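# Open afternoon at Ellanik: a few pictures and some doubts

I went to the Ellanik open afternoon in October because Fiona Haldane had a spare place and because I have been told for years that robots are about to do the tidying up. I buy packing equipment for a living. I have sat through a lot of demonstrations, and I've learned to look at the table before I look at the machine.

Visitors were taken through in groups of 7. Ours was met by Yiran Yao, who runs the small handling bench and was good company, and by Adeel Swati, who had the slides. The slides said "general purpose" 4 times. The system is called Mekau. It is meant to learn jobs by being shown them, and the job on the bench was a matter of toys and a basket, which a child of two would manage while also eating a biscuit.

Hongjun Cao, who came along from our Shen depot, asked straight away what happens when the basket is moved. Adeel said it copes. Hongjun asked how far. We were told that was being looked at.

I was handed a sheet saying the bench had logged 328 runs. I asked how many of those had gone well and was told the sheet would be updated. I'd like to see that number before I see another slide.

Coffee was fine. Parking was hopeless, so if you go, use the Sirnunar car park and walk.

The bench pictures:

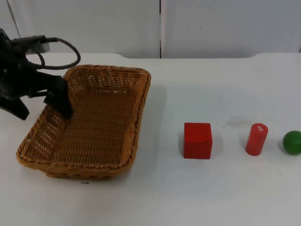
The arm with its gripper down in the corner of the basket. Cube, cylinder and ball are all out on the table.
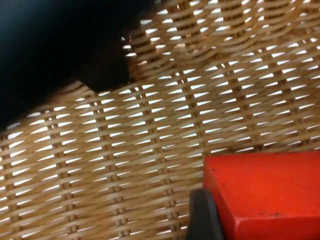
Close in on the wicker, with the red block and a gripper finger up against the side of it.

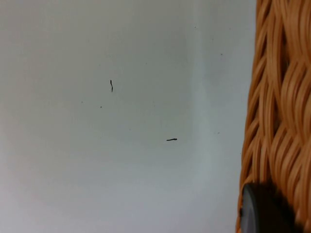 Mostly tabletop, with the side of the basket on the right. It could do with a wipe.

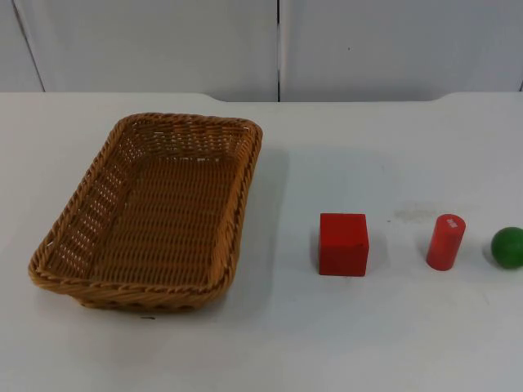 Basket and toys with no arm over them.

My own trade is mixed cartons, and I went in with one question: would I put any of this on a packing line? Our line at Shen gets whatever comes off the lorry, crushed corners and torn tape included, and the light changes every time somebody opens the big door. People cope with that without being asked. A white table with a plain white wall behind it is a kind place to work by comparison, and in that last picture the three toys have plenty of space between them and nothing leaning on anything else. Give me two cartons jammed together with a loose strap over the top and I'll pay more attention. I said so to Yiran, who took it well and wrote it down.

In fairness, I'd sooner be shown a small job than a film with music on it. Wicker is an awkward thing to put in front of a machine as well, all gaps and shadows, and Fiona thought choosing it was to their credit. I think a plastic tote would have told us more, as that's what we would be using. We argued about it all the way back to the car.

Junhao Yao, who handles the visits, says there will be another afternoon and that we can bring our own items. I've put my name down for it and asked for a bench slot of 5 minutes. I'm bringing a bag of cable ties, a squashed shoebox and a roll of bubble wrap that has come undone.

If anyone else from the depots wants to come, tell me before the end of the month. Bring something difficult.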